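How to set up a home practice box for keyhole knot tying

I'm a surgical trainee in a smallish hospital, and my laparoscopic suturing was terrible until I built a box trainer for the spare room. A few people at Clekbridge asked me how I did it, so I've typed the whole thing up. None of this replaces your proper sim lab sessions, and please don't practise bad habits alone for six months before someone senior has a look at your hands (I did, and unlearning them was miserable).

What you'll need

An opaque plastic storage tub with a lid, a webcam or an old phone, a strip of LED lights, a laptop or monitor, two needle holders, one Maryland grasper and a pile of expired sutures. Ask your theatre stores person very nicely about the sutures. My instruments are second-hand Ditik ones with a slightly stiff ratchet, and they've been fine. You'll also want some foam or silicone for a suture pad — I like the Nakpan pads, but a folded chamois from the car aisle does the job for the first few weeks.

Step 1: Cut your port holes

Turn the tub upside down so the base becomes the abdominal wall. Mark two holes for your working hands and put the camera between them, a bit further back. I started with my ports far too close together and spent a fortnight fencing with myself. Spread them out until the tips meet at a comfortable angle over the middle of the pad, then cut. Line each hole with a rubber grommet so the shafts pivot and don't saw away at the plastic.

Step 2: Fix the camera and lights

Tape the camera so it can't budge, and check the horizon is level before you commit. A tilted picture will make you feel seasick and you'll start correcting for it without noticing. Run the LEDs around the inside rim. If you get glare off the needle, stick some baking paper over the strip.

Check for lag too. Wave a grasper in front of the lens, and if the screen trails behind your hand, drop the resolution or use a cable.

Step 3: Get your table height right

This is the bit I wish I'd sorted first! Kitchen benches are too high for most of us once there's a tub on top. Your elbows should sit close to your sides, bent a touch more open than a right angle, with your shoulders down. Put the screen straight ahead and a little below eye level. I use an old ironing board, which goes up and down and cost me nothing.

Step 4: Warm up before you touch a suture

Do some transfers first. Pick up something small with the left hand, pass it to the right in mid-air, put it down, then go back the other way. Dried pasta is cheap and rolls around in a really annoying, useful way. Short bits of spaghetti snap if you squeeze too hard, so you'll find out quickly how heavy your grip is.

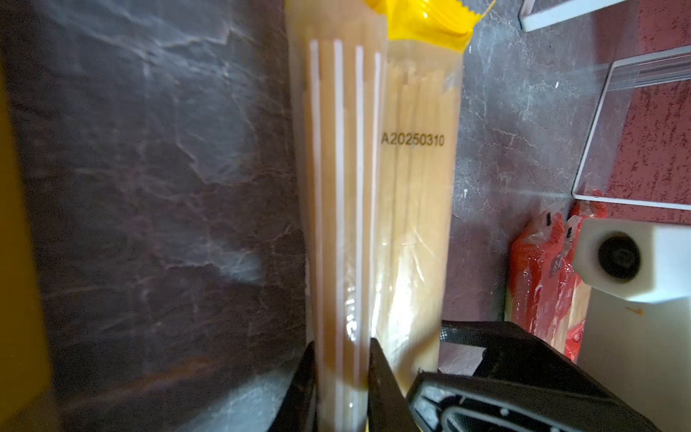 Step 5: Load the needle

Hold the thread a couple of centimetres from the needle with your left hand and let the needle dangle until it just touches the pad. Nudge the thread and it'll swing round. Grab it about two thirds of the way back from the tip, square to the jaws, and have another go if it's skewed.

Step 6: Tie the knot

Take your bite, pull through until you've got a short tail, and make a C shape with the long end. Wrap twice around the right needle holder, keeping both tips close together, then reach for the tail and lay the throw flat. Follow with a single throw the other way, then one more. Most of my early trouble came from leaving the tail too long — it just chases you around the box.

How often to practise

Short and regular wins. I do nine knots after dinner, four nights a week, and log them in Trevix, though a notebook works just as well. My first timed knot took well over five minutes, and the first one under 58 seconds got a very loud cheer in the spare room. Record a session now and then and take it to your supervisor.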